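Arkley Heat Pump Dryer – Owner's Guide
Section 4: Your First Few Loads

By now your dryer should be level, plugged in and standing with a little breathing room behind it. If it isn't, please turn back to Section 3 and take your time over it, because a dryer that leans even slightly will grumble at you for years. Once it's sitting nicely, make yourself a cup of coffee and we'll go through the first loads together.

4.1 Before you switch on

1. Let the dryer stand upright for 20 hours after delivery. The oil in the heat pump moves about during transport and needs time to settle back down. We know it's hard to wait!

2. Open the door and take out the packing card, the spare lint filter and the drain hose kit. Keep the spare filter somewhere you'll remember (ours tend to end up behind the detergent).

3. Wipe the inside of the drum with a soft, damp cloth. There may be a faint factory smell at first, and it fades after a load or two.

4. Slide the water tank in at the top left until you feel it click. The dryer won't start without it, and a tank that's almost in looks very much like a tank that's all the way in.

CAUTION: Never run the dryer with the lint filter removed, even for a short test.

4.2 The empty run

1. Turn the dial to Warm Air and set the timer to 20 minutes.

2. Press Start and hold it for a moment, until the light stops blinking.

3. Stay nearby and listen. A low hum and a bit of gurgling are quite normal, as the pump is moving water up to the tank. A steady knocking is something else – stop the dryer and check that all four shipping bolts have been taken out of the back panel.

4. When the run is over, leave the door open until the drum has cooled.

Note: If the display shows E17, the door isn't latched. Give it a firm push near the handle and press Start again.

4.3 Sorting for the dryer

Most of us sort for the washer and then move the whole lot across in one armful. You can certainly do that, but your clothes will come out more evenly if you sort a second time, by weight. Towels hold a great deal of water and thin shirts hold very little, so when they tumble together the shirts are finished long before the towels are even close.

1. Read the care labels. A square with a circle inside means the item may be tumble dried, one dot is for low heat and two dots are for normal heat. If the symbol is crossed out, hang the item up instead.

2. Close zippers, empty pockets and tie any loose strings together.

3. Shake each piece out before it goes in. Big items like to roll themselves into a ball in the washer, and a ball stays damp in the middle.

4. Fill the drum no more than half full for towels and bedding, and a little fuller for everyday cottons.

CAUTION: Don't dry anything that has been in contact with cooking oil, gasoline or cleaning solvents. Wash it again in hot water and dry it on a line.

4.4 Taking the load out

1. Wait for the cool-down to end. It's tempting to open the door early, but those last minutes do a lot to keep creases away.

2. Empty the drum right after the signal. If you can't get to it, the Anti-Crease setting will turn the load gently now and then for another 50 minutes.

3. Feel the seams and hems, which are the last places to dry. If they're still damp, add a short Warm Air run.

4. Take the load to a smooth, clean surface and deal with it one piece at a time, knits first and towels last. Straighten the edges with your hands before you fold.
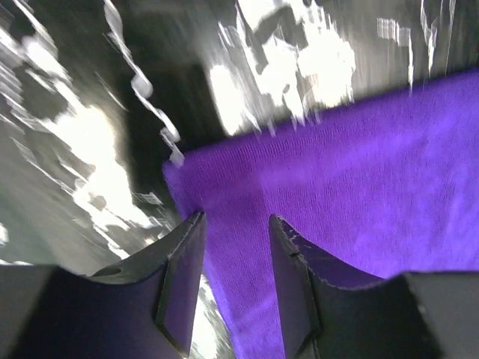
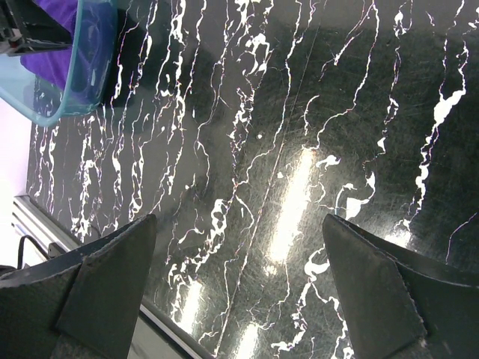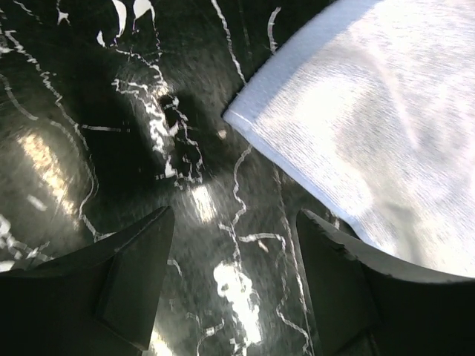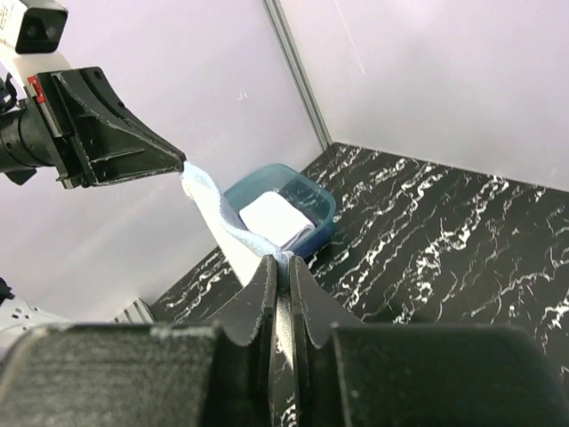 4.5 After every load

1. Pull out the lint filter, open it like a book and peel off the fluff. A dry hand usually works best.

2. Empty the water tank into the sink and click it back into place.

3. Wipe the door seal if you see any fluff caught on it.

Note: The moisture sensor should be wiped with a little white vinegar after every 200 hours of use. The display will remind you, and the steps are in Section 6.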